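Vusum: questions we are often asked

What is Vusum?
Vusum is our method for teaching one robot arm to press the right button when several similar buttons stand close together. The first report came out in July, and the code is in the Kordestani repository.

Why buttons?
A press is short and easy to check. The difficult part is the choice. A policy that learned "go to the red one" fails as soon as there are two red ones, and we wanted to measure this failure.

How much data did you use?
We recorded 969 demonstrations with 12 different instructions. From these, 69 were removed before training, because the instruction and the motion did not agree.

Do you move the boxes between the trials?
Yes. In the Skamilari test set there are 36 layouts. In some of them the boxes touch each other, and these are the hardest for our method.

Does the policy see objects which are not part of the task?
Yes, we keep them on purpose. Without them the results looked better than they should, and the policy became weak when somebody put a new thing on the table.

Can I use another gripper?
Probably, but we did not test it. The height of the finger above the button is learned from the data, so you will need new demonstrations. Please write to us if you try.

What is the difference from Gosell?
Gosell was our earlier method. It needed a target point given by a person. Vusum takes only the written instruction and the camera views.

What does a layout with touching boxes look like?
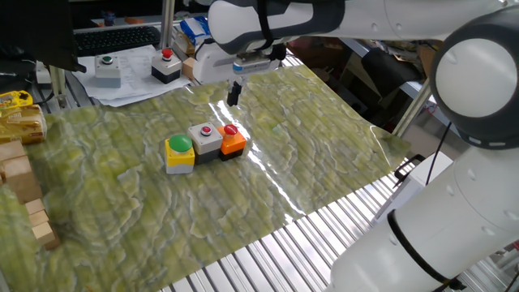
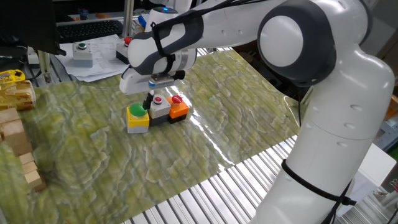

In both views: yellow, gray and orange boxes in one row, with the gray one in the middle.

Jeferson Cavalcanti
Research engineer, robot learning

In such a row the middle button is the one most often missed. It is small, and a finger that comes down a little to the side lands on the housing. We are now working on a correction step for the last part of the motion. It is not in the public code yet.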